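Friday at the Wollau open day

I had been meaning to get to the Wollau open day for years, and this April I finally did. The old dairy building has been split up into workshops and small kitchens, and once a year they open the doors and let people wander. It took me 40 minutes on the bus, number 321, which drops you right at the gate. I got there a little after ten and there was already a line for coffee.

You pick up a folded map at the entrance and then you're on your own, which I loved. No tour groups, no stickers to wear. I started on the ground floor with Dorkgate, the basket people, because I could smell the willow soaking from the hallway. They had a big trough of it and a long bench where you could sit down and have a go. I made something that was supposed to be a coaster. It will not lie flat, and I am keeping it anyway! The woman next to me was on her third, and hers looked like you could sell it.

What got me about the weaving was how much of it happens in the first few minutes. If the center is loose, everything that follows is loose, and you can't really go back and tighten it. They let me handle a lot of finished pieces, too, and after that I couldn't stop turning baskets over all day to look at the bottoms – bread baskets, the trash basket by the stairs, the lot.

Upstairs is mostly food. Tekau does pickles and relishes on the left side of the corridor, and they were pouring little cups of brine for anyone brave enough. I was brave enough twice. The beet one was lovely, sweet first and then sharp at the back of the throat. The mustard one made my eyes water. They also had a chart on the wall with every batch since last fall and notes in pencil next to each, things like "too much clove" and "better, leave it alone." I could have read that for an hour.

At the far end is Wattanapong, who make sandwiches and snacks for offices and train kiosks, and this was the room I'd come for. I used to wrap sandwiches in a school kitchen as a summer job, so I have opinions. They go for a long triangle, a diagonal half with the filling showing along the cut. Green in one layer, orange-red in the other, white bread either side. It's such a cheerful thing to look at before you've even eaten it.

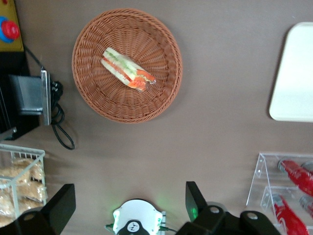

A wrapped half in its round basket at Wattanapong, with the bagged snacks in white wire.

I liked the basket a lot, all reddish tan with a thick rolled rim, and after my morning at the bench I had new respect for anyone who can keep a weave that tight. A sandwich in plastic film can look pretty sad on a bare counter. Put it in something woven and it looks like lunch.

There was a talk at noon about cutting and wrapping, short and very practical. Chill the filling, dry the greens well, cut with one long pull of the knife and wipe it every time. Wrap snugly and twist the end. We never twisted at the school, we folded, and I can tell you the folds came undone by the time the bell rang. I asked about butter, and the answer was yes, right to the edges, which I was very glad to hear.

I bought a sandwich on the way out (5 dollars, cash only at that table) and two jars from Tekau, and ate on the wall outside in the sun. Good bread, plenty of crunch.

A few notes if you're thinking of going next year. The stairs are steep, but there is an elevator behind the Dorkgate bench if you ask. The coffee line is much shorter after lunch. Bring a bag with a flat bottom for the jars, and leave time for the basket bench – I was there more than an hour and would happily have stayed longer. The last bus back leaves at six.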